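Mitarent opens second laundry and linen room in Sandville

SANDVILLE, 05/03/2023 – Mitarent, which lets furnished rooms to people on short work contracts, has opened a second laundry and linen room for its tenants in Sandville. The room is on the ground floor of the Skjelbred building and serves all 391 rooms in the town, including those that until now had to send their washing to Cinville.

Tenants can use the machines from early morning until late evening at no extra charge. Bedding is changed by Mitarent every two weeks, as before. Personal clothes can now also be handed in at the counter, and they are returned folded to the tenant's room the next working day.

The folding service was tried out in 13 rooms last August. Tenants in the trial mostly asked for help with bulky items such as fleeces, thick jumpers and dressing gowns, which take a long time to dry and are awkward to store in a small chest of drawers.

"People were fine with their shirts and socks," said Usha Kartha, housekeeping manager at Mitarent. "It was the heavy things that ended up over the back of a chair. A fleece takes up half a drawer if you just push it in."

Under the new service, clothes are folded on the made bed and left there for the tenant to put away. Staff do not open drawers or wardrobes. 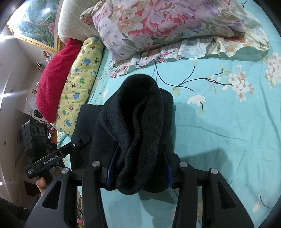 Thick and fuzzy fabrics are folded loosely to keep the pile from being crushed. Dark clothes are washed apart from towels and light bedding, which shed the most lint, and a lint brush is now kept in every room. Tenants who would like their clothes left on hangers can say so on the form at the counter.

The bedding itself has changed too. Plain white sheets are being replaced with coloured and patterned sets as the old ones wear out. Clyde Szabo, who looks after supplies for the Sandville buildings, said the patterned sets had been chosen by tenants from samples put out in the entrance hall.

"White was easy for us to buy, but it made every room look like a hotel," he said. "Most of our people stay for months – they wanted something more like home."

Two part-time jobs have been created at the linen room. Both posts have been filled by people living in Sandville.

Tenants can pick up a laundry bag and a form at the counter in the Skjelbred building. Clothes marked dry-clean only cannot be accepted, and pockets should be emptied before bags are handed in.

Press contact: Bernadette Castellanos, Mitarent, Sandville office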